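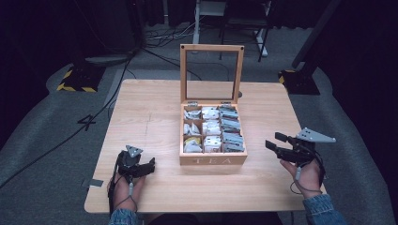
Tea box on the practice table, both hand grippers on.

From: Nandi Hendricks
To: Torklow staff list
Date: Monday, December 7, 2020
Subject: Re: Tea service and the Lesari arms

Johannes Venter wrote:
> The plan is for the Lesari arms to take over restocking of the
> meeting room trays next year. Staff record the task by hand with the
> grippers, and the arms learn from that. We need 3000 recordings. No
> jobs are affected, and people will be freed up for more valuable
> work. Please send questions to the list.

Johannes,

I have questions.

You say no jobs are affected. Thandeka and Lungile restock those trays now, and it is a good part of their morning. If the arms do it, what goes in those hours? "More valuable work" has been in every memo since the dishwasher line went in, and the dishwasher people got the night shift.

Second, who makes the 3000 recordings? I did 35 on my first day and my wrists knew it. You can't feel a paper sachet through those grippers. The right side of the tea box is packed so tight that I have trouble getting one out with my own fingers. The left side is looser, but a lot of what's in there leans or folds over. I would like to see the arms do both before we promise the second floor anything.

Third, pay. Recording is not in my job description or in Lungile's. We are teaching the thing how we do our work, and I think that should be worth more than the regular hourly rate. Nosipho asked about this at the last meeting and was told it was "being looked at." By whom?

I don't mind the work itself, and the people running the sessions are decent. But 2 of us were told it was optional and then found ourselves on the schedule anyway. If it is optional, please put that in writing on this list.

And could somebody tell me what happens when a tray goes up with the wrong tea? At the moment people call Thandeka and she fixes it.

Nandi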